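Glue notebook, November

Second try with the hide glue from Uteck. I soaked 730 g of pearls overnight in cold water and in the morning they had taken up more than I expected, so I poured nothing off. The pot was set low. At the first try I let it go too hot and the glue lost its strength, I think, although the Devville batch could also simply be old.

The test joints were in beech, end to side. One broke in the wood, the other in the glue line. The second had a poor fit and I should have planed it again before gluing. Weight at break for the good one was 857 N, on the small press. The Gough recipe promises around 1000, but it does not say for which wood.

To do: ask for fresh pearls, write the soaking time on the jar, clean the brush the same evening and not the next day. 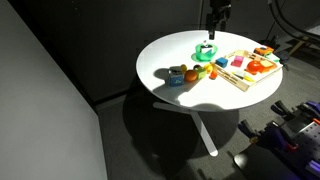
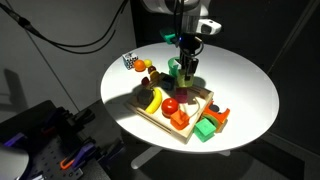
Both at the round white table.

Troltberg, November

Afternoon. Glued 2 more joints, this time with the wood warmed first. They stay in the clamps until tomorrow. The glue ran more easily from the brush and I had longer to move the pieces. If these hold, I will use the same method for the chair rails.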